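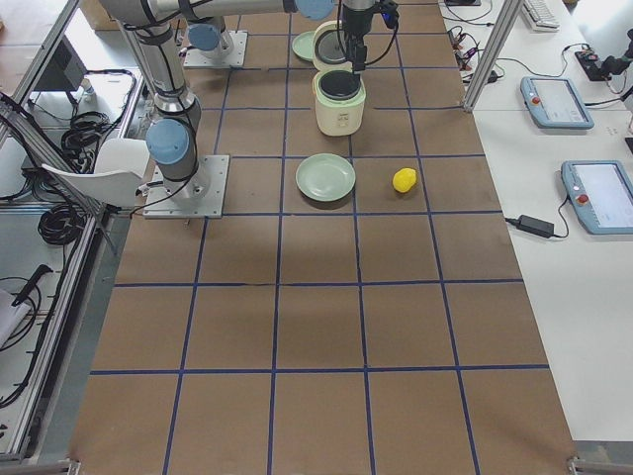
*Brown paper and blue tape on the big table.*

Thursday, 6:15 am. Overcast, light wind from the south. Rain gauge 6 mm, emptied and reset.

Sourdough log, week 15. The Gornard flour ran out on the weekend, so this batch is the Grorkent stoneground, which takes up more water. Mixed 661 g flour with 100 g starter and held the hydration at 74 per cent. At that figure the Gornard dough was slack by the second fold. The Grorkent was still tight at the third, and tore at one corner when I stretched it. I'll go to 77 next time and leave the salt alone.

Starter was fed at nine last night and had doubled by five. Colour normal, smell a bit sharper than I like. The kitchen has been colder overnight since the start of July and the jar has moved to the shelf above the fridge. Same jar, same lid, so the only change there is position.

Bulk is going in the straight-sided tub. I marked the start level with a rubber band and want a 60 per cent rise before shaping. Last week I shaped by the clock and the loaf was under-proofed: dense along the base, with one large tunnel under the crust. Celeste said it was fine for toast. It was, but the crumb shouldn't need toasting to be edible.

11:40 am. Rise at 35 per cent. Dough temperature 22 degrees, two below target. Moved the tub into the oven with the light on and the door propped with a wooden spoon.

Rang Ilídio Arruda about the stone. His Moreira oven has the same element layout as mine and he preheats for a full hour. I've been giving it 40 minutes. He thinks the pale bases come from that and I can't argue, as I have never measured the stone itself. He will lend me his infrared thermometer on the weekend. He also asked for the Pludedska rye recipe back, the one with caraway. It's in the blue folder, second pocket.

2:20 pm. Rise at 60. Shaped one round and one batard, both seam up in floured baskets. The batard stuck to the bench and lost some tension on the left side. Rice flour next time. Into the fridge at 2:45, uncovered for the first half hour and bagged after that.

9:30 pm. Poked the round. Slow spring back, slight dent left. Bake tomorrow straight from the fridge, stone in for the full hour, lid off at 20 minutes. Need to buy baking paper and more salt.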